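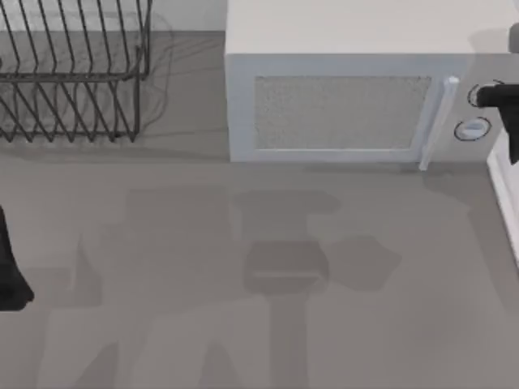

*Gray countertop with the wire dish rack and the microwave.*

# Dasusska Countertop Coating Kit, reviewed

27th January

I bought the Dasusska kit from Curnen in December, in the gray they list as shade 2841. The old counter had a burn mark by the stove and a long scratch, and replacing it was more than I wanted to spend on a rental. The landlord agreed as long as I kept the color plain.

The kit comes with a can of base coat, a smaller can of hardener, a foam roller, a plastic tray, two sheets of sandpaper and a folded instruction sheet. It is sold as enough for 12 feet of standard counter. I have 11, and I scraped the last of the tray to finish the backsplash edge. If your counter is deeper than usual, buy two.

**Prep**

Most of the work is here. The sheet says to wash with dish soap, sand, wipe down and let everything dry overnight. The sandpaper in the box is too fine and clogs fast. I switched to a coarser sheet from Mac Mathúna, the hardware store near me, and it went much better. Fill scratches before you sand. The kit has no filler in it, and the box doesn't mention that you may need some.

**Coating**

Once the hardener goes in, you have 30 minutes. That is enough time if the tape is already down and you aren't answering the phone. I rolled from the back wall toward the front in one direction, then went over it lightly once more. The roller left a few bubbles along the sink and I popped them with a pin.

The smell is strong. I had both windows open and still slept with the kitchen door shut.

**Waiting**

You can touch it the next day, but the sheet asks for a full week before anything heavy goes back. I kept the appliances on the dining table that whole time, and it was a nuisance. Plan meals around it.

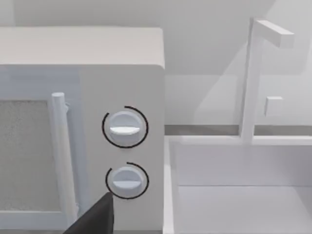 A reader of my earlier post on the Wamover kit asked whether this one holds up any better under a hot pan, because theirs had gone soft and kept a ring. I haven't tested it on purpose. The Dasusska sheet says to use a trivet, and I do. A coffee mug straight from the pot has left nothing so far.

Compared with the Wamover, this one is thicker and easier to spread, and it hides more of the old surface. The Wamover costs less and smells less — if you only have a small shelf or a laundry counter to cover, I would use that one.

**Complaints**

- The tray is thin and flexes when you lift it full.
- The instruction sheet is printed in very small type.
- Shade names on the can don't match the ones on the box, so check the number.

Four out of five from me. I'd take off another half if I had paid full price. Curnen still had the gray and the off-white when I last looked, but the dark green was sold out.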